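Pre-opening safety check, robot demonstration bay, Vetley open day
Unit: two-arm, asset 3137. Checked by: Percy Montoya. Countersigned: Analyn Tiongson
Wednesday, 08:40

1. Emergency stop, operator side — pass. Tested 2 times, reset by key.
2. Emergency stop, visitor side — pass. Label faded, replace before March.
3. Arm speed limit — pass. Demonstration profile loaded, locked by Gomora.
4. Visitor line, 3000 mm from table — pass. Tape lifting at the door end, re-laid.
5. Hand fixings, left and right — pass. Torque marks in line.
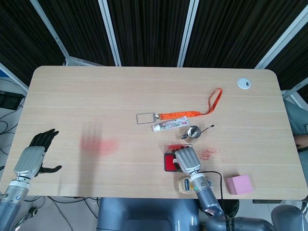

6. Cables — comment. Runs on the floor to be covered before doors open. Any cable crossing the table to be clipped clear of the right arm's reach.
7. Table surface — comment. Red ink on the wood. Clean between sessions and check the fingers for ink at the same time.
8. Staff position — comment. One person only beside the table while the arms are live, hands off the top.
9. Fire exit behind bay — pass.

Open action: cable covers, job 3662, with Rirkum. Bay may open once fitted — recheck item 6 and initial.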